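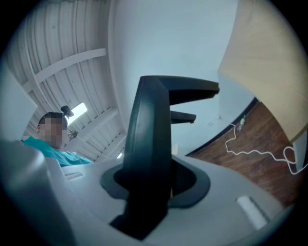
Plavelik Valley Transport and Visitors Association
Minutes of the summer meeting
Held on 14/07/2019 in the upper hall of the Plavelik tourist office, from 10:00 to 12:40

Present: the chair, the secretary, two delegates of the Judora cable car company, one delegate of the Brukia bus company, the delegate of the hotels, the delegate of the mountain huts, the road office of the municipality, and members from Plavelik and Parry.
Excused: the delegate of the ski school, the second delegate of the bus company.

1. Opening and minutes of the last meeting

The chair opened the meeting and welcomed the members from Parry, who came by the early bus. The minutes of the spring meeting were read. The hotels asked for one correction: under point 4 it was written that the hotels "will pay" for the evening bus, but it should say that the hotels "will consider to pay". The correction was accepted and the minutes were approved.

2. Closing of the Parry road

The road office reported on the rockfall above the second tunnel. The road between Plavelik and Parry was closed for four days and is now open in one lane, with traffic lights. The geologist has visited the slope two times and recommends a net of 433 square meters above the road. Until the net is in place, the road will be closed each night from 22:00 to 5:30, and also during the day if there is strong rain.

A member from Parry said that the closing was announced too late. Guests were already sitting in the bus when the driver learned of it by telephone. The road office answered that the message was sent by e-mail to all partners at 6:50. Several partners said that they did not receive it. After discussion it was found that the address list was from the year before last.

Decided: The road office will make a new list. Each partner sends one e-mail address and one mobile number to the secretary before the end of this month. In the future, a closing will be announced by text message first and by e-mail second.

The member from Parry also asked who pays for the rooms of the guests who could not leave. The hotels said that most houses gave the extra nights at half price, but this was the free choice of each owner and is not a rule. The point stays open.

3. Replacement bus

The Brukia bus company reported that it carried 2406 passengers on the long way around over the Judora pass during the closing. Two small buses were used, as the big ones cannot pass the upper bends. The waiting time at Parry was up to three hours on the first day and less than one hour on the last.

The chair thanked the drivers. The delegate of the bus company said that thanks are welcome, but the extra hours must also be paid, and the company has still no written promise for this. The road office said that the municipality will pay the part that falls inside its border. The other part must be discussed with the canton – a letter has been sent, there is no reply yet.

The huts asked if the small buses can take backpacks and bicycles. Backpacks yes, bicycles no.

4. Cable car, autumn inspection

The Judora company informed that the upper section will stand still for its yearly inspection in October. The lower section runs as normal. The exact days depend on the weather and on the inspector, and will be published at least two weeks before. Guests with a valley card can use the upper section only until the last day before the inspection, and the price of the card will not be changed.

The hotels did not agree with this. In their opinion a guest who pays for the full mountain and receives half of it will complain at the reception and not at the cable car. They proposed a reduced card for the inspection period. The Judora company said that the card machines cannot be set to a new price in such short time. The huts proposed a free drink voucher, but said also that they would like to know first who pays for the drink.

Vote on the reduced card: five in favor, three against, one abstention. The Judora company will bring a written proposal to the next meeting.

5. Parking at the lower station

The gravel field behind the lower station has 213 spaces. On fine Sundays it is full by nine o'clock, and the cars are then standing along the river road as far as the bridge. The fire service has complained about it by letter. The owner of the meadow on the other side offers it for the months of July and August for a rent of 800 francs per month, if the grass is mowed first and no buses are parked there.

Decided: The offer is accepted for this summer. The Judora company and the hotels share the rent in equal parts. The road office provides the signs.

6. Various

– The timetable at the Parry bus stop still shows the winter times. The bus company will change it this week.
– The toilets at the pass are locked on weekdays. The road office will ask for the key.
– The huts remind all partners that the path to the Brukia lake is marked for experienced walkers. The leaflet of the tourist office says "easy family walk", and this should be corrected in the next print.

7. Next meeting

The date will be sent by e-mail to the new address list. The place is Parry, if the road is open, and otherwise again Plavelik.

The meeting was closed at 12:40.

Minutes taken by the secretary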